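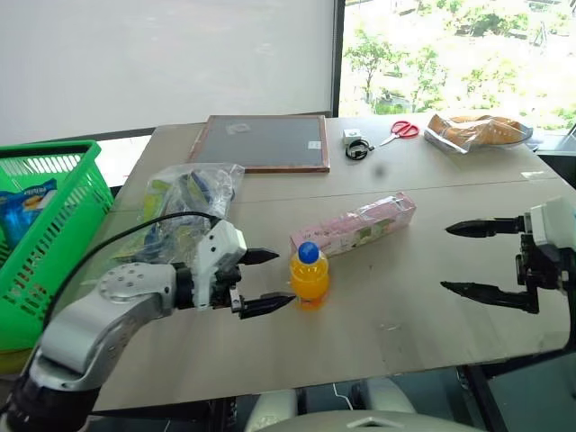
4.2 Pauses after a direct question

Figure 4. Two robot arms over a table, with an orange-filled bottle between them.

Preschool programs that talk to the viewer have a problem that ordinary television does not: at some point the host has to stop talking. The host asks where the mitten went, leans toward the lens, and waits for a reply that cannot be heard. We call this gap the response pause and measure it from the end of the last word of the question to the start of the next speech sound by anyone on screen, puppets included.

The corpus contains 57 episodes of two series, Zusto and Statville, and yields 3774 questions addressed to the viewer. Questions that characters put to one another were left out, which proved harder than it sounds. The mayor in Statville rarely looks at the person he is talking to, and an entire afternoon went into deciding whether "Who took my hat?" was meant for us. When the two coders could not agree, the question was dropped.

Of the questions kept, 59 percent were followed by a pause shorter than 2000 milliseconds. A child who is still working out what was asked has, in most of these cases, already been congratulated. "Great job!" says the host of Zusto, with real feeling, to a living room that may contain a dog and a bowl of cereal. Praise of this kind followed short pauses as readily as long ones, and we found no question in either series after which the host concluded that the viewer had gotten it wrong.

The two series fill the pause differently. Zusto leaves it bare: the music drops out, the host blinks, and the answer remains in plain sight over one shoulder. Statville is less comfortable with silence and tends to lay a ticking sound or a few notes on the xylophone under it. Coders found the xylophone pauses longer than they were and had to be sent back to the waveform. We mention this as a caution to anyone planning to time pauses by ear, as we did for the first month.

Question type mattered too. Location questions ("Where should we look next?") came with longer pauses than yes-or-no questions, as one would expect, but the longest pauses of all came after invitations to dance. Strictly speaking these are not questions, although they are often phrased as such ("Can you wiggle with us?"), and they were coded by form. A reader who would prefer to exclude wiggling can do so using the type column in the coding sheet – the order of the two series does not change, though the gap between them narrows.

Songs were handled separately and are taken up in Section 4.3.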